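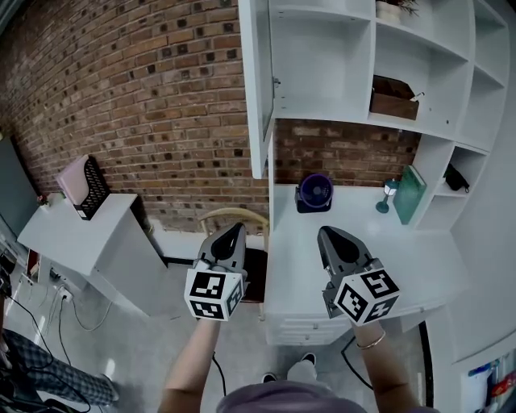
A white desk and shelving unit against the brick wall in one of the study bedrooms at Lightfoot House.

Lightfoot House opens rooms with built-in desks

February 24, 2023

The first rooms to be refitted at Lightfoot House, the former hosiery works behind Grotent Street, are now in use after a winter of building work on the second floor.

Each of the refitted rooms has a white built-in desk with shelving above and drawers below, and most have kept at least one wall of bare red-brown brick. The building was turned into lodgings in the 1990s and its rooms had been furnished piecemeal ever since, with tables and wardrobes handed on from one tenant to the next.

Hikus, the housing association that took over the building in 2019, said the old furniture had become the most common cause of complaint. Tenants reported tables that rocked on the uneven floors, drawers that stuck and a general shortage of places to put books. In a survey of residents carried out the year before last, storage came ahead of heating and noise in the list of things people wanted improved.

The association has set aside 3,000 pounds a room for the work. That covers the desk unit, a new light grey floor, extra wall sockets and repainting where the walls are plastered. Brick walls have been brushed down and sealed.

The units were made by Caredik, a joinery firm with a workshop on the Eastfield estate. They are fixed to the wall and stay with the room when a tenant leaves. The upper part is a mix of open cubbies and cupboards with doors, and the desktop runs along the full width beneath it. There are drawers under the desk, with a gap left for a chair.

Tenants were shown two designs before the order was placed. The other had closed cupboards all the way along and no open shelves. It was cheaper, but most of those who replied preferred to have some things within reach and on show.

Wooden chairs with curved backrests have been supplied with the desks in the rooms completed so far. Residents may bring their own chair if they wish, and the association will store the one supplied.

The rooms have filled up quickly. In one of them the desk already holds a small purple fan, a teal lamp with a white shade and a green book propped against the side of the shelf. A potted plant and a wooden box with a handle have gone on the shelves above, and a black mesh organiser filled with pink folders sits on the white side cabinet. Toiletries have been given a shelf of their own.

Fans are likely to be a common sight. The second floor gets the sun for most of the afternoon and the large works windows, which are listed, can only be opened at the top. Residents asked whether blinds could be included in the refit. The association said it was looking for a type that could be fitted without drilling into the frames and hoped to have an answer before the summer.

Wiring was the part of the job that took longest. Many of the rooms had a single double socket by the door, and tenants had been running extension leads across the floor to reach the other side. Sockets have been added low on the walls, but the brick could not be cut into, so in some rooms the new points are not where the desk is and leads still have to cross part of the floor. The association is offering free cable covers to anyone who would like them. They can be collected from the office on the ground floor during opening hours.

Work on the second floor began in October and was meant to be finished by Christmas. It was held up twice, first when the floor in the corridor was found to be out of level by more than had been allowed for, and again when a delivery of hinges for the cupboard doors turned out to be the wrong size. The joiners adjusted the units on site and the last of them went in during the first full week of February.

Thirteen rooms were done in this first stage, and there are 50 in the building altogether. The association plans to start on the first floor after Easter and to do the top floor next year, when the roof is also due for repair. Tenants on the first floor will be written to at least 30 days before work begins in their room and offered a temporary room elsewhere in the building. The refit takes roughly a week for each room.

Rents will not change as a result of the work during the current tenancy year. The association said the yearly review would go ahead as usual and that refitted and older rooms would be treated alike until the whole building was finished.

Some of the old furniture has been kept. The sturdier tables have gone to the shared kitchens and to the ground-floor common room, where they replace a set of folding tables. Chests of drawers in good condition were offered to residents first and then to a furniture reuse scheme in the town. Anything with broken joints was taken apart, and part of the timber has been put aside for raised beds in the yard.

Residents who have moved into the refitted rooms have been asked to report any faults within the first three months, while the joinery is still covered by the makers. So far the reports have been minor. They include a few cupboard doors that need their hinges adjusting, a drawer front fitted slightly crooked and a shelf that was missing one of its supports. Caredik is due to return in the middle of next month to deal with them all in one visit.

Tenants are reminded that nothing should be screwed or nailed to the units or to the brick. Hooks with removable strips can be used on the sides of the shelving and on the insides of the cupboard doors. Heavy items should go in the lower cubbies or in the drawers.

One refitted room is being kept free until the end of next week so that people living on the other floors can see the desk and try the chair. It is open on weekday evenings between five and seven, and there is no need to book. Comments on the layout can be left in the room or handed in at the office, and the association said small changes to the first-floor units were still possible if they were asked for soon. A lower shelf for printers and a deeper top drawer have both been suggested already.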